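Reducing Packaging Waste in the Drakumley Student Dining Hall

Final Project Report, Introduction to Environmental Management

1. Background

The Drakumley dining hall opened in 1868 as a refectory and has been enlarged several times. It now serves 600 students at the midday meal. Most of these students eat on site, but the share who carry food out has grown since the takeout counter was added on the Bruruvside entrance. The purpose of this project was to measure the packaging used at that counter and to recommend changes that the dining office could adopt without new equipment.

2. Method

Data were collected over eight weeks, ending in June. Members of the project group recorded every container handed out between 11:30 a.m. and 2:00 p.m. and sorted them by material. Containers left in the bins at the Bruruvside entrance were sorted again at the end of each meal period. Bins in the residence halls were outside the scope of the study, as access could not be arranged.

The dining office supplied purchase records from its vendor, Paltotton. These records list containers by carton, and the group converted them to single units before comparing them with the counts.

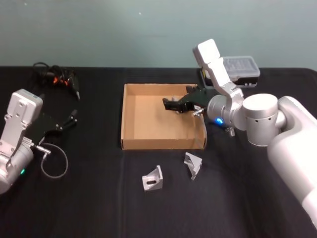

Figure 1. Open cardboard tray on a cloth-covered tabletop.

3. Results

A total of 3684 containers were recorded during the study period. Cardboard was the most common material, followed by molded fiber and clear plastic. Soup cups were entered separately because their lids and bodies are made of different materials and must be separated before recycling.

Much of the cardboard found in the bins was too soiled to be recycled. This was most noticeable on days when pasta or curry was served. Cardboard from the sandwich line was generally clean, yet it was often placed in the trash bin – the recycling bin stands on the far side of the doors, behind the coat racks.

4. Discussion

The group had expected the choice of material to be the main issue. The position of the bins appears to matter at least as much. A similar finding was reported by last year's group, which studied the cafe at Cisternas, although that group did not record food residue and the two sets of results cannot be compared directly.

5. Recommendations

The recycling bin should be moved next to the trash bin at the Bruruvside entrance. Sandwiches should be wrapped in paper unless a tray is requested. Students who bring their own container should be served at the same counter – at present they are sent to the main line, where the wait is longer.

6. Limitations

The study covered one meal period only. Breakfast and evening service use different packaging and were not examined.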